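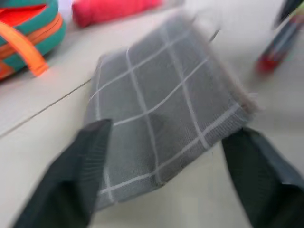 When should a folding trial be stopped by the operator? When a person's hand has to come within reach of the gripper, or when the arm has left the area marked for it.

We put this rule first because it was the one our operators applied least evenly. In the early trials some of them stopped the arm whenever a fold looked poor, and others let it go on until the program ended. The two habits give success rates that can't be compared. A poor fold is a result and should be recorded as one. A stop is a safety action, and the log has to show it separately.

4.2 Rules for handling cloth on a shared table

The rules below were written for the Trostik folding trials and later adopted at the Orport site. Both sites use a two-finger gripper with a camera at the wrist, and both work on tables that people also use for other things. Earlier practice, described by Mittal and Rawat in an internal note dated 5 Jan 2022, called for a bare table and a single cloth. We dropped that requirement. Models trained only on bare tables did poorly once ordinary items were left nearby, so other objects now stay on the table during a trial. Figure 6 shows the wrist view with a checked gray towel held between the fingers and a teal case with an orange zipper pull behind it.

Straps, cords and zipper pulls are allowed near the cloth, but the operator must check before each trial that none of them lies across it. If one does, the operator moves it by hand with the arm paused and notes the change. Sharp objects, open liquids and anything made of glass are not allowed at all.

Grip force is set once per cloth type and is not changed during a session. Operators at Kanaujia asked to be able to raise it after a dropped cloth. We decided against this - a dropped cloth at the set force is a valid outcome, and raising the force partway through mixes two conditions under one label.

Blurred frames are kept. The wrist camera moves with the arm, and frames recorded during a lift often have soft edges. A reviewer may mark a frame as blurred but may not delete it. The only frames removed are those in which a person can be identified, and each removal is entered in the log with the reviewer's initials.

Between March and the end of the study we recorded 1847 trials under these rules. Ritu Rawat reviewed a sample of 200 against the written logs and found 6 in which a stop had been entered as a failed fold. All 6 came from one workstation, where the Plusarov control software was still showing the old menu. The labels were corrected and the menu was replaced.

Figure 6. Wrist camera view of a checked gray towel between the gripper fingers, with other items left on the table as the rules allow. Motion blur has not been corrected.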